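Brerkent Community Help > Workshop and Robotics > Grippers and end tools

Replacing worn finger pads on a pair of hand-held grippers — what are people using?

Posted by SaltbushShed, August 7, 2020

Hello all, and sorry in advance if this goes on a bit, I've never been able to write a short post in my life.

I look after a pair of hand-held two-finger grippers for a small group. We use them at a table to show tasks by hand, and the recordings go on to the arm later. The table sits on a dark platform with rails either side, and our usual job at the moment is moving rods and tubes about near a white mug tree. It's a nice enough little setup and I've grown rather fond of it.
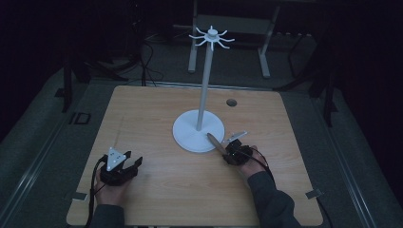
My trouble is the grip. When we first put the pads on (sticky-backed foam, off a roll, cut with scissors by yours truly) everything held beautifully, and I thought I'd never have to think about them again. We're now at 622 recorded runs and I keep noticing the smooth tubes turning a little in the fingers when the wrist tilts. It isn't every run, but it's enough that we've been throwing out takes, and I hate throwing out takes.

I've wiped the pads down with a damp cloth, which helped for an afternoon. I've also tried squeezing harder, but that mostly gives me a sore thumb. Somebody at another lab suggested double-sided tape under the loose bits and I did try it in July, without much joy.

So my questions, all in a heap: do you replace both pads at once or only the bad one? Foam again, or rubber sheet? And is there anything else I should be looking at while I've got the fingers off? I've not had the linkages apart before and I'm a bit nervous of losing a bushing under the bench.

Thanks heaps for any help. Happy to be told I've been neglecting them!

Reply from tinker_alva

just superglue them back down mate. did mine ages ago, still going

Reply from GreyGumWorkshop

Welcome, SaltbushShed, and no need to apologise for the length, you'll see I'm just as bad.

I'd gently steer you away from the superglue. It sets hard, and once it has soaked into foam you get a crunchy, shiny patch that grips worse than the torn one did. Then you have to scrape it off the finger block, and printed plastic marks very easily.

Replace all the pads together, on both tools. If one side is fresh and the other is worn, the object sits off centre between the fingers, and you'll be chasing that in your recordings for weeks. I had exactly this on our cell at Uvedholm and blamed the calibration for far too long.

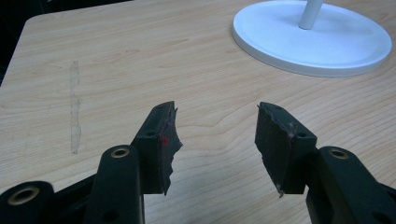 To get the old ones off, warm them with a hair dryer on low and peel from the top corner, slowly. A plastic scraper will lift whatever stays behind. Then wipe the block with isopropyl and let it dry properly before the new pad goes anywhere near it. I leave mine overnight under a light clamp — a bulldog clip with a scrap of card on each side works a treat.

As for the material, I've gone over to a thin rubber sheet for anything smooth. Foam is lovely on awkward shapes but it tears at the edges, and the edges are where your tubes are rolling. Round the corners of each pad a little with scissors before you stick it, so there's no square tip to catch.

While the fingers are off, have a look at the pivots. Work each arm by hand and feel for side play. You needn't press the bushings out if they move freely, and I wouldn't on a first go. If you do, put a baking tray underneath (I learned that one on my knees with a torch).

After that, I'd check the pads every 100 runs and write the change date on a bit of tape on the body. Ours last almost 280 runs before I want to swap them, so at 622 yours have done you proud!

Reply from Plamero_Pete

Agree with GreyGum on nearly all of it, though I still like foam, so I'll put in a word for the other side. Our operators found rubber a bit too grabby when letting go of light things. 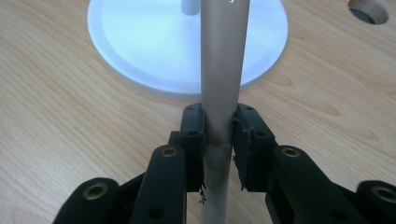 Whichever you choose, the habit I'd push is looking at the pads with something held between them. Open, a pad can seem tired but usable, and then you close it on a tube and see how much of the lining is really doing the work. Look for a top edge that has wrinkled and lifted, and for black threads dangling under the jaw across the tube. Once there are fibres hanging down like that I don't bother with trimming, I just change the set. Loose threads can also wander in front of the gripper camera, and then you've got a little dark squiggle in your recordings.

One more small thing. Do 3 slow open-and-close cycles on a tube after fitting new pads, then tilt the wrist the way your operators do, before you record anything you mean to keep. If it still turns, check that both pads are stuck down flat and level with each other.

Let us know how you get on, and which material wins — I've got a roll of each here and could be talked round.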